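# Orau, the build so far

Orau is an arm build that lives in two places. One half is on a bench in the shared workshop at Skostutholm, in pieces, under a towel. The other half is on my desktop computer at home, where it has all its joints, a nice wooden table to work at and no wiring to speak of. I spend more time with the second one. It has never once dropped a screw into the gap behind the bench.

The plan is simple enough to fit on a sticky note, and it does. Work out the moves in simulation, then teach them to the real arm once the real arm has an elbow. The elbow has been "next weekend" since May.

Everything on this page is rendered. I've kept the bench out of it, out of respect for the bench.

## Close work

The gripper was the first part I modeled and the part I've redone most often. The finger linkage alone went through 9 versions. In the early ones the fingers closed nicely and then kept going, through each other and out the other side, like a handshake between ghosts. Down at this range, with the yellow legs right there among the black parts, you learn very quickly which of your collision shapes are optimistic.

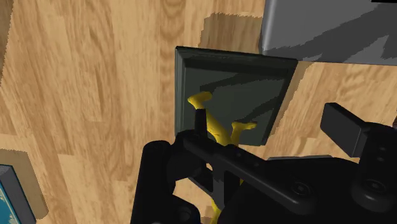 Fine, but does friction in there mean anything at all, one reader of the last build page wanted to know, or are you just turning the number up until things stop sliding?

I am turning the number up until things stop sliding. I did try to do it properly. I pulled a block across the workshop bench with a luggage scale, wrote down the readings, and got a different answer every time depending on how recently someone had sanded there. The value I use now is a compromise between science and being able to go to bed.

For the record, the settings that survived:

- Gripper closing speed at 80 percent. Full speed looks great and launches things.
- Physics at 900 steps per second. Slower than that and small objects start to hum.
- Run 491 is the one I go back to whenever I break something. I don't know what was special about it and I've stopped asking.

## The whole table

I could have tested on plain cubes, and for a while I did. Cubes are very forgiving. They let you believe you've built something. So the table got a yellow figure with one arm flung out, a craggy gray thing, a bowl, a volcano with its own smoke, and a tall brown statue that stands over the lot like it's waiting for the manager. Flosier, my pile of planning scripts, has to get the arm in and out of there without touching anything it wasn't told to touch.
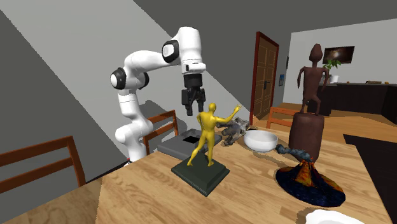 From the workshop mailing list came the opinion that simulated clutter teaches bad habits, that a real table has cables, crumbs and somebody's coffee on it, and that I should get the real arm moving with one joint before giving the fake one a volcano.

I've read that message several times and can't find the mistake in it. There's a one-joint test on the bench list now, right below "find the other motor bracket." In my defense, the volcano was already in the folder.

Odd shapes have been worth the trouble, though. Flosier used to treat every object as the box it would ship in, so an outstretched hand turned into a solid wall of air and the planner took the scenic route around it. Now it uses a rougher version of the true outline, and the paths are shorter. They're also closer to things, so I watch with my shoulders up.

## Still to do

- Elbow.
- The cable guide. Ebrahimi is what I call the current design, after the street I was walking down when I thought of it. It looks good on paper and rubs on everything else.
- A stop button in the simulator that's as big as the one on the bench. I keep reaching for it.
- Put the towel back after taking parts out from under it. This one is for me.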